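Trakov Rebound Board, 550 model

I coach an under-12s soccer side and I've been selling training gear out of my garage for longer than my wife would like, so take this as coming from someone who has kicked a ball at this thing a LOT. The Trakov is a freestanding rebound board for passing and first touch work. You hit it, it comes back, you hit it again. My left foot has never been so busy!

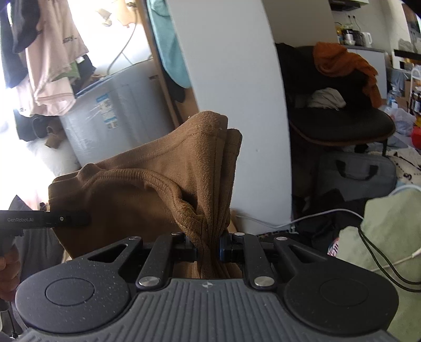
Mei-kuen Yeh wrote in to say hers gives a truer bounce than the brick wall behind her club, though she wishes the feet gripped better on turf. Fair point, and I'd peg it down if you train on anything slick.

What you get
The board, two fold-out legs, four pegs and a carry strap. It goes up in a minute or so once you've done it a couple of times (my first go was a lot longer, and there was some language). There are 3 angle settings. I leave mine on the middle one for ground passes and tip it right back when I want the keepers to work on high balls.

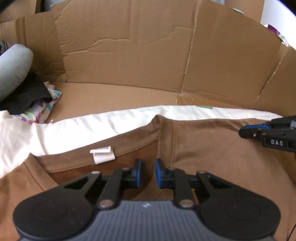 Who it suits
Kids from eight up, I'd say, and any grown-up who wants to stop bothering the neighbors' fence. If your strikers really leather it from close in, look at the Brovow instead, it's heavier and a pain to carry but it stays put. I had both out all through February and the Trakov was the one I kept throwing in the car.

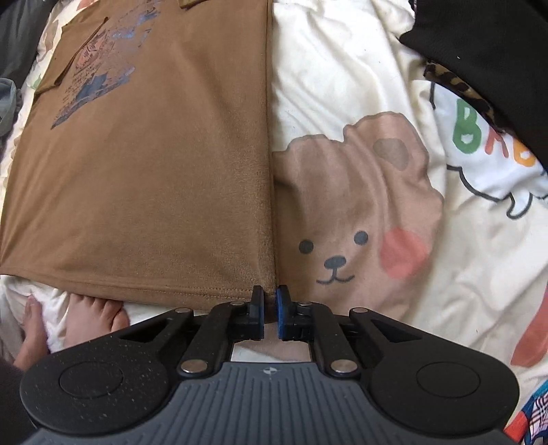 I also like that it folds flat enough to slide behind the back seats, so I don't have to choose between the board and the ball bag anymore. Wipe the mud off before you fold it, or the hinges get crunchy.

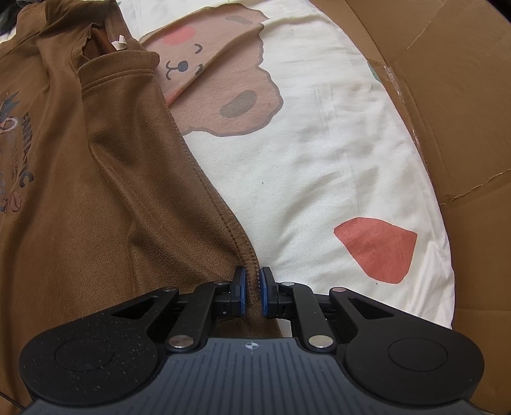 Ordering
Item number 2259. I've got the blue and the plain white, and spare pegs come in bags of ten. Clubs buying more than one should email me first and I'll sort out a better price. Pickup is fine too, just ring the side bell.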